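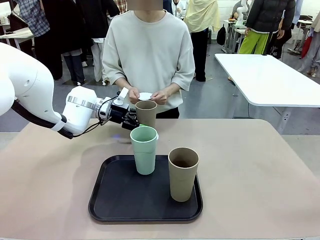 Always go for the tan ones, says one of the regulars on the Cokden message board, the green ones make the tea taste of nothing. No idea if true. Went anyway, mostly for the cups.

Hulness open day, then. November, gray, parking lot full by 10 am so we left the car at the Ambrosio store and walked. Two dollars to get in, kids free. Map is useless, ask at the door.

Main hall first. Tall cups, straight sides, tan or a pale mint green, and a black tray with a raised rim to carry them on. Rounded corners on the tray, nice touch, ours at home has gouged every doorframe in the house. Inside of the tan cup is a darker brown, good for coffee people. Did not buy the tray. Regretting it alredy.

Then the glaze room, 33 people in a space meant for half that. Hot. Talk ran long and the woman next to me fell asleep standing up. Good bit on test tiles though, they keep every bad one in drawers going back years.

Zustia had the table by the exit, seconds and odd lots. Six bowls for the price of 2 if you didn't mind a wobble. I didn't mind. One has a chip I missed, my own fault, look before you pay.

Lunch: soup, fine, ran out early. Get there before noon. Restrooms across the yard, bring a coat.

Shop takes cards, the seconds table dosen't. Would go again in spring, they do the kiln yard then and it was roped off this time.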